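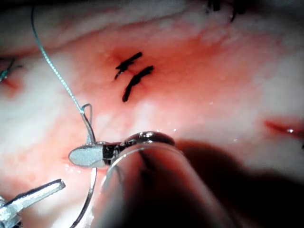 Progress report to the Collow Fund
Robot-assisted suturing and theater staffing, Natgate Hospital
Reporting period ending June
Prepared by Štefánia Hrubý, operating services

Work completed

The second console went into use in Theater 4 at the start of the period. Suturing is now done with the robotic instruments on all lists that Dr. Eren's team runs there. The surgeon works the needle and thread from the console, and the machine does not place any stitch on its own. Automated steps are limited to instrument tracking, needle counts and the case log.

The tracking system recorded 1,962 needle and instrument exchanges. Each used to be written by hand on the count sheet. The scrub nurse still counts aloud with the circulating nurse before closing, and we have no plan to drop this.

Effect on staff

The second assistant is no longer needed at the table for most of a robotic case. Nobody has lost a post. Two assistants have moved to port placement and instrument changes, and one, Vojtěch Paulík, has transferred to the training room at his own request.

Scrub nurses report less time holding retractors and more time watching screens. Several said they find it harder to follow the operation when the surgeon is not standing beside them. We moved a monitor to the instrument table in response. Ludmila Trnka is collecting comments on the new position.

Junior surgeons get less open suturing practice than before. They now book the training console in the evenings, and nearly 100 hours were used. Dr. Eren has asked for bench sessions with hand instruments to continue alongside it.

Problems

Sterile processing is behind. The wristed instruments take longer to clean, and the evening shift has carried most of the extra work.

Spending

We spent 4,000 of the training allocation on practice suture and tissue pads. The remainder is carried forward.

Next period

Libor Brabec will review the sterile processing rota and send you a staffing request.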